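September
Posted by the author of the Nevell Household Notes

The practice of keeping a household inventory has declined, and I consider this regrettable. My grandparents maintained a ledger in which every durable item in the home was entered with its price and the month of purchase. When I moved to Nevell, I resolved to do the same, and the first complete version was finished on a Monday evening with 546 entries.

The method is simple. Each room is assigned a page, and each page is divided into items in regular use, items in storage, and items under review. Clothing presents the greatest difficulty. It moves between categories with the weather, and its value to the owner seldom corresponds to what was paid. After some deliberation, I gave winter garments a page of their own, with a column for repairs.
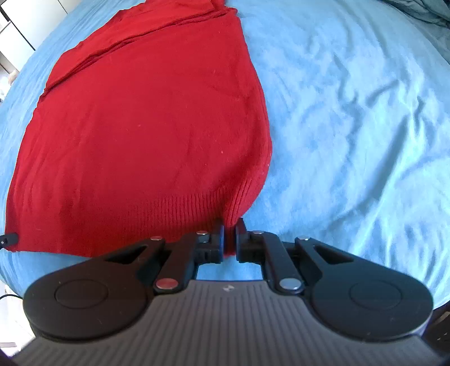
The category under review deserves further explanation. An item is placed there when it has not been used for 2 years. It remains for 4 months, during which any member of the household may object to its removal. At the close of the last period, 109 items were listed, most of them kitchen goods and duplicate tools. A Plukora coffee grinder received an objection and was returned to regular use.

Readers have asked whether a computer program would serve better than paper. I tested the Bustos home register for one season and found it adequate, although it required a category for every entry and did not accept my own. The paper ledger has been retained.

The next revision will address the basement, where the shelving has not been examined since the move. Entries for that page will be made in pencil until the boxes have been opened.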